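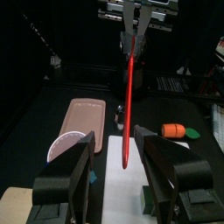

Dwynwen Jarman starts her shift at Melarcombe by checking screws. Each finger on the two-armed cell has to sit square on its base, and a loose one will drift a little further with every grip.

The cell practices kitchen jobs with toy food and real dishes. Its pads wear out first. Jarman changes them after 500 grips, or sooner if a handle starts to slip. Then she closes the fingers on a gauge and writes the reading in a notebook – Terum, the firm that built the arms, still asks for it on paper.

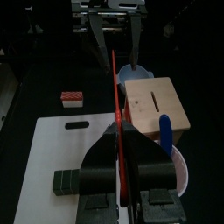 How long does it take to change a set of pads?

Up to 2 minutes per finger, plus a test grip on a thin handle before the arm goes back to work.

Calibration is slower. Hagos Woldemariam runs both arms to the same point over the table and compares their positions. If they disagree, he starts again from the wrist. He last did the full job in November.

Comments

gridville_mike: We went 374 grips on ours before the pads split. What glue?

Mathias: Do they log the cable checks too?

R. T.: More on the wrist, please. Ours creaks.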